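3. The Student Project

3.1 Setting and equipment

The work was carried out in one term as a project course at Remcombe, a small technical college. The students had two afternoons per week for it. All of them had passed an introductory course in programming, but for most of them it was the first time to control a real arm. The course was led by Honeylyn Catacutan, who also prepared the safety rules and the grading sheet.

The views in Figure 1 are labeled (a) to (d) in the order in which they are placed. 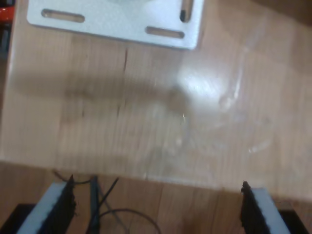
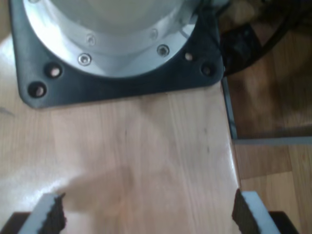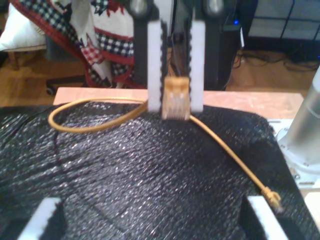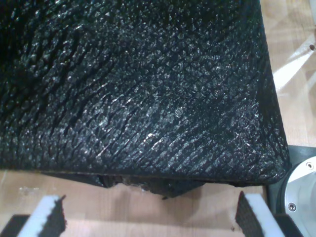
Figure 1. Work at the table during the project. Gripper fingers are visible in all four views. In (b) the fingers are open in front of an arm base. In (c) a gripper holds an Ethernet connector above a black work surface.

3.2 Task and procedure

The task given to the students was to handle a short network cable with the arm under manual control. We selected a cable because it is cheap and familiar to everyone, and because it does not keep its shape. A student who plans the motion for a rigid block has an easy first lesson; with a cable the same student must look again before each step. The connector shown in Figure 1(c) is also small in comparison with the fingers, so a small error in the approach is enough to miss it.

Each attempt had the same structure. The operator started with the fingers open, moved to the plug, closed the fingers, lifted the plug and brought it to a target position chosen by the partner. The partner did not touch the controls, but was allowed to speak. After each attempt the two students changed places and wrote a short note in the shared log, which we named Javix after the first version of the script that stored it.

An attempt was stopped when the plug was dropped, when the cable was pulled off the table, or when the time of 70 seconds was over. We did not repeat stopped attempts. The students asked for this several times in the first sessions - they considered it unfair - but we kept the rule so that the groups stayed comparable.

3.3 Data collected

The groups recorded 200 attempts in total. Of these, 43 were stopped before the target was reached, mostly in the early part of the term. We read all log notes and sorted them by the cause that the students gave themselves. The most frequent cause was the approach angle: the fingers came down slightly turned and pushed the plug away. The second one was the depth. Several students wrote that they judged the height well from the side, but lost this sense when they had only the camera view.

Some notes were too short to be sorted ("bad grip", "again the same"). They stay in the total but are not used in the discussion of causes.

3.4 Observations during the sessions

Two things were noticed by the instructor and were not part of the plan. First, the pairs began to use fixed words for directions. In the Barredo group, "toward the door" replaced "left" after a misunderstanding between the view of the operator and the view of the partner. The Cingate group solved the same problem with a strip of tape and an arrow. Second, the students who spoke most as partners were not always the ones with the best attempts as operators. We had expected a closer relation here, and we come back to this point in Section 5.

The preparation of the table took more time than we had planned. In the February sessions, a good part of the first hour was used for placing the cable and checking the position of the arm. For the later sessions we gave the students a printed checklist, and the preparation became a graded part of the course.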